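Berenice Aguirre looks after the PC cell at Flitasholm, a repair and reuse workshop outside Heltley. The cell takes desktop towers apart, and most of her week goes on keeping its grippers in order.

"The arms themselves give me very little trouble," she says. "It's the fingers. There are small joints in there and each one has a screw that can work loose."

She goes over the gripper screws after every 28 towers. The limit used to be 108, until a fingertip started drifting last October and bent three memory clips before anyone noticed.

"You see it first as a miss at the memory slots. Then I get the hex key out."

The printed fixture plate beside the tower is her own design, now in its third version. She bolts it to the slotted aluminium table and teaches the arms its position again each time it comes off.

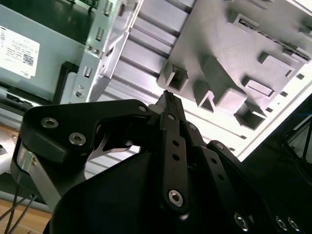
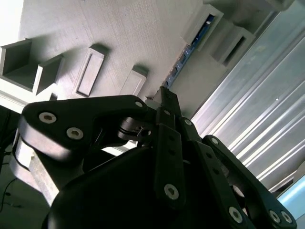 The gripper's linkages and their screws, seen close up.
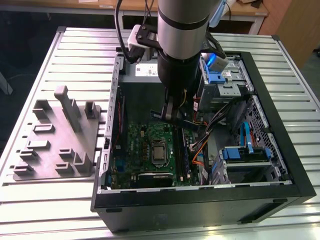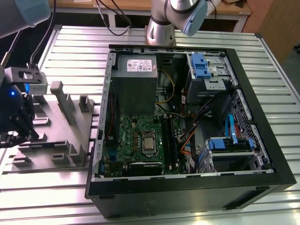 Teaching the plate takes her up to 3 hours if she starts from nothing. She keeps a sheet of saved positions for each model of case, which shortens the job a good deal.

"I don't trust the sheet completely - the table can shift a hair when somebody leans on it. So I run the first tower slowly and keep a hand near the stop button."

Cables are the other thing on her list. She checks the ones at the wrist for rubbing and leaves enough slack for the last joint to turn fully. A tight cable cost the workshop 300 pounds last year.

Her next job is a second plate for the sister site at Tritatville, where the table is a little narrower. She has already printed the posts.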